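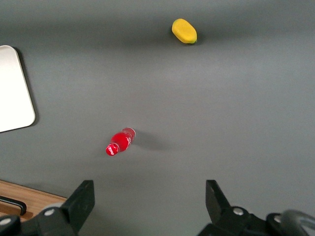
Bond ladder or just leave it in the money market?

tarigan_p
Okay so I need people to talk me out of (or into) something. I'm 61, planning to stop working in May, and I have a chunk of cash sitting in a money market fund at my brokerage. It came from selling my half of the Dokcombe place to my brother. The yield has been sliding every few months and I'm getting itchy. My idea is a Treasury ladder, one rung maturing each year until I take Social Security at 67, so I know what I'm living on and don't have to look at the news.

My stocks are in a plain index fund and I'm leaving those alone. This is only about the cash.

Is a ladder worth the trouble or am I making a hobby for myself?
Puspita

norkoden
Do it. I built one when I retired and it took me an evening, most of which was figuring out where the brokerage hides the bond screen. You buy them, they mature, you spend the money. State tax exemption on the interest is a nice bonus if you live somewhere with an income tax.

lezek_s
I'd leave it where it is. Everybody wants to lock in rates after they've already dropped. If the Fed stops cutting, or inflation comes back, you're stuck with the coupons you bought, and your money market goes right back up. I've watched my sister-in-law guess wrong on this twice.

norkoden
She isn't guessing though, she's matching the money to the years she needs it. If she holds to maturity, what does she care what the price does in between?

lezek_s
She'll care if groceries go up 30 percent and her rungs don't. A fixed dollar amount six years out is a bet on inflation whether you call it one or not.

jlowther
Hi Puspita! I was in almost the same boat when I quit the school district, so I'll tell you what I did, and it's kind of a mushy compromise. First two years of spending stayed in the money market, then regular Treasuries for the next couple of rungs, then TIPS for the far ones (those are the inflation-adjusted kind, same place on the screen, different tab). It gets at what Leszek is worried about. I sleep fine. My husband thinks I made it too complicated and he may be right, he still keeps his money in the credit union and has no idea what it pays!

One thing I got wrong: I had the rungs maturing in December and my big bills (property tax, the insurance on the house) come in the fall. So every year I was short for a couple months with money due right around the corner. Look at when you spend before you pick dates.

tarigan_p
Oh that's useful about the dates, my property tax is due in October and I was going to have everything come due in January because it looked tidy on my spreadsheet.

Leszek, I hear you on inflation. How would TIPS work if I need to sell one early? That's the part that scares me. The roof on this house is not young.

erno.c
If you sell early you get the market price that day, same as any bond. Could be more than you paid, could be less. The roof money shouldn't be in the ladder at all. Keep it in the money market.

Also, watch the taxes on TIPS in a regular account. The inflation adjustment gets taxed each year even though you don't receive it until maturity or sale. I hold mine in the IRA for that reason. First year I had some in taxable I owed nearly 900 dollars I hadn't planned on and I was not pleasant to live with that spring.

lezek_s
Ernő is right about the tax, and that's one more reason I say keep it simple. By the time you've got three kinds of account and a calendar of maturities you're doing bookkeeping in retirement.

nik_zak
Popping in to ask a dumb question, why not a bond fund? Short-term Treasury fund, one ticker, done. That's what I have.

norkoden
Not dumb. A short fund is fine and I'd pick it over doing nothing. It just never matures, so if you need to sell when rates have jumped you take a bit of a hit. With a short one it's usually small. 2022 was no fun for anybody holding the longer ones.

nik_zak
Mine dropped some that year, yeah. I didn't sell so I kind of forgot.

jlowther
There are also funds that end in a set year and pay everything out, sort of a ladder in a can. I looked at them and they cost a little but there's less clicking. Might suit you, Puspita, if the bond screen makes your eyes cross.

tarigan_p
The bond screen absolutely makes my eyes cross. I sat with it last night and accidentally sorted everything by price and thought I'd found a bargain, and it was a 1 percent coupon from years ago.

Here's where I've landed for now. Roof money plus two years of spending stays put. Regular Treasuries for the middle years, maturing in September so they're there for the tax bill. I'm going to read more about TIPS in the IRA before I touch the last rungs.

lezek_s
I can live with that. Buy the first one small so you see how the settlement and everything works.

erno.c
And turn off auto-roll. Mine rolled a six-month bill into another six-month bill while I was on a boat.

tarigan_p
Where is that setting?? I don't see it on the order page.

erno.c
On mine it's a checkbox on the last page before you confirm. If it isn't there, call them, they'll walk you through it.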